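Tonico household container diary

README for the public release, version 2

Tonico is a set of written diary records kept by households in the Jekdale council area. Each household wrote down the drink and food containers it finished with over six weeks, and what it did with them: yellow-lid bin, red-lid bin, deposit return point, kept for reuse, or something else. The release has the diaries in tidied form, the code lists used to tidy them, and the notes made by the coders along the way.

The data was collected to find out why so many eligible containers in Jekdale never reach a return point. It has since been used for a couple of other things, including a student project on spelling in handwritten lists, so the original wording has been kept wherever we could keep it.

Contents

diaries.csv – one row per diary entry
households.csv – one row per household
codes_container.csv – container types
codes_outcome.csv – where the container went
coder_notes.txt – free text, in the order it was written
changes.txt – what is different from version 1

All files are UTF-8 with Unix line endings. The CSV files use commas, and text fields are quoted. Some older spreadsheet programs will turn the household codes into dates when you open the file by double clicking. Import the column as text.

How the diaries were collected

We invited 300 households by letter. Those who agreed were given a paper booklet, a pencil and a fridge magnet to hold the booklet up. There was an online form as well, built in Drimance, but few people used it and most who started there asked for paper after the first week.

Each household was asked to name one person as the main diary keeper. Others in the house could write in the booklet and often did. The booklet did not ask who made each entry, so the data can't tell you anything about differences between people living at the same address.

Entries were to be made at the time the container was thrown out or taken back. In practice a lot of households filled in a few days at once, which shows up as runs of identical entries in the same handwriting. Where the coder was confident this had happened, the field batch is set to yes. A no in that field only means the coder didn't notice anything.

Fields in diaries.csv

hh_id – household code, matches households.csv
week – week of the diary, 1 to 6
entry_no – position within the week, as written in the booklet
text_raw – the entry as written, with names and addresses removed
container – code from codes_container.csv
outcome – code from codes_outcome.csv
lid – on, off, or not stated
rinsed – yes, no, or not stated
batch – yes or no, see above
coder – initials of the person who coded the entry

Fields in households.csv

hh_id – household code
dwelling – house, unit, or other
bins – which kerbside bins the household has
return_dist – near, middle or far, measured by road to the closest return point
diary_form – paper, online, or both
complete – yes if there is at least one entry in every week

The return_dist bands were drawn up by Zhenhua Jiang from the list of return points open at the time. The Hauksdóttir Street point opened partway through collection. Households close to it are coded by where they would have had to go at the start of their diary, so a few marked far had a return point close by before they finished. If distance matters to your analysis, read the entry for Hauksdóttir Street in coder_notes.txt first.

Coding

Cuiping Gu and Zhenhua Jiang coded the diaries. Both coded the same 2000 entries at the start, compared them, and rewrote the container list before doing the rest separately. Most of the disagreements were over cartons. People in Jekdale use carton for a milk carton, a box of cans, an egg box and a long-life juice pack, and often there is nothing else in the entry to go on. The code carton_unclear exists for these and it gets used a lot.

Water bottles gave less trouble. An entry that just says "water" is coded pet_water if the household writes about plastic bottles elsewhere in the same week, and otherwise drink_unclear. Flavoured and sparkling water have their own code. Large casks and office-cooler refills go under bulk_water.

Lids were added late. The first booklets had no space for them, and many households were still working from old advice about taking lids off. If the entry says nothing, lid is not stated. Please don't read this as off.

The word basket turns up in text_raw more often than you would expect. A good number of households keep a basket, tub or crate indoors for returns and empty it when it gets full. An entry such as "basket, 2 trips" has been left as a single row with the outcome return_point and the container mixed. We didn't try to work out what was inside.

Known problems

Milk is undercounted in households with a laundry tub. People rinse the bottle, leave it to drain, and forget to write it down. Several told us this in the comments page at the back of the booklet.

Containers used up away from home are mostly missing. The instructions said to include them if they came home again, and this was read in different ways.

Week 6 is thin. Some booklets came back early because the reply-paid envelope was stapled to the last page and had to be torn off.

The outcome code neighbour covers both giving containers to a neighbour and putting them in a neighbour's bin. These should have been separate codes. It can't be fixed without going back to the booklets, and those have been destroyed under the consent terms.

Reference pictures

The images folder is optional and is not needed for any of the data files. 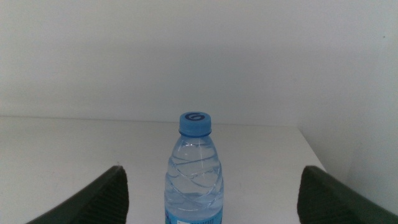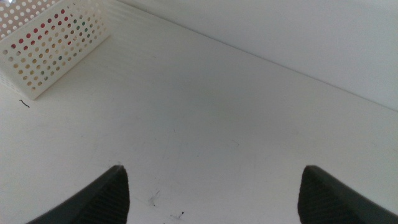
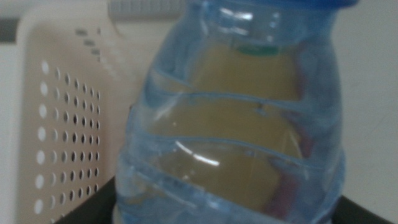

Photos: Cuiping Gu / Tonico. Same reuse terms as the data.

Privacy

Names, phone numbers, street numbers and the names of children's schools were removed from text_raw by hand. Pet names were left in. Street names were removed except where they refer to a return point. If you find something that looks like it identifies a person, please send us the hh_id and entry_no and leave the text itself out of your message. We will replace the file.

Please don't try to link the households to any other data. Everyone who took part agreed to public release on that condition, and it forms part of the terms of use.

Terms of use

You may copy, change and share the data for any purpose, including commercial use, as long as you credit the Tonico project and say what you changed. The container code list may be used without credit. It was put together from ordinary words and we don't claim anything in it.

Changes since version 1

Container codes for wine bottles and spirit bottles have been merged, as the diaries rarely told them apart.
Fixed a fault in the Drimance export that dropped any entry beginning with an apostrophe.
The field rinsed now has a not stated value. In version 1 these were all recorded as no, and any result that used the field should be run again.
Accents restored in place names.
Coder notes added.

Contact

Questions about coding go to Cuiping Gu, and questions about households.csv or the distance bands to Zhenhua Jiang. The project inbox is checked most weeks, except in December and January. Corrections are collected and put out together, so a fix may be confirmed by email well before it appears in a release.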